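## 4. Importar una discografía en Stivurum

Esta sección cubre la carga inicial de álbumes, recopilatorios y cajas. Requiere permisos de editor de catálogo.

1. Abra **Catálogo > Importar** y seleccione el archivo CSV (máximo 400 filas por lote).
2. Asigne las columnas *Artista*, *Título*, *Año* y *Formato*. El campo *Sello* es opcional.
3. En las cajas, marque **Agrupar discos**. Cada disco conserva su propia lista de pistas – la caja actúa solo como contenedor.
4. Añada las portadas en JPG o PNG, con una resolución mínima de 300 ppp.
5. Pulse **Validar**. Las filas con errores aparecen en rojo y no se importan.

**Nota:** las reediciones remasterizadas deben llevar el año de la reedición en *Año* y el original en *Primera edición*.

**Precaución:** no cierre la ventana durante la validación. El lote quedará bloqueado unos 9 minutos.

### 4.1 Ejemplares físicos
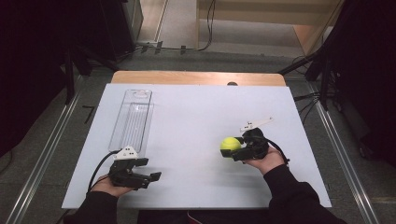

Cada ejemplar físico se vincula a su ficha mediante el campo *Ubicación*, que admite dos niveles: estantería y bandeja. El código de bandeja se escribe sin espacios. Para los discos sueltos sirve una bandeja de plástico transparente, alta y rectangular, como la que está sobre el tablero blanco; el código se anota también en **Contenedor**.

6. Guarde los cambios y genere el informe de ubicaciones en **Informes > Almacén**.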